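4.2 What people reach for between meals

We had expected the kitchen diaries to tell us mostly about dinner, and it was a happy surprise to find how much our families wanted to write about the hours in between. In Dovwood, where 11 of our households kept diaries through April, the afternoon snack turned up on nearly every page, often with more feeling than the evening meal that came after it. One grandmother gave a whole page to the bread she cuts for the children at four o'clock, and then a single line to supper ("soup again").

Magyar, in his earlier study of Stunwood, called these small meals "the loose change of the day," and we have grown fond of the phrase, though we think it sells them a little short. Families in both towns had firm ideas about where such food should be kept, who could help themselves, and when it was too late to ask.
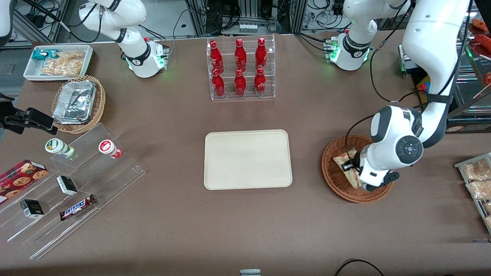 Figure 3. Snacks and drinks laid out on a tabletop, with a wrapped sandwich in a wicker basket.

The question of who may help themselves deserves a bit more room. In 20 of the 40 households across both towns, children had to ask first, and in the rest there was a shelf or a bowl that was understood to be open to all. Ramalho, who read the Stunwood diaries alongside us, noticed that the open shelf tended to go with a parent who worked late, and our own interviews bear her out. As one father put it, he would sooner come home to an empty bowl than a hungry child. We return to these late-working homes in Section 5, where the shopping records let us look at the matter from the other side.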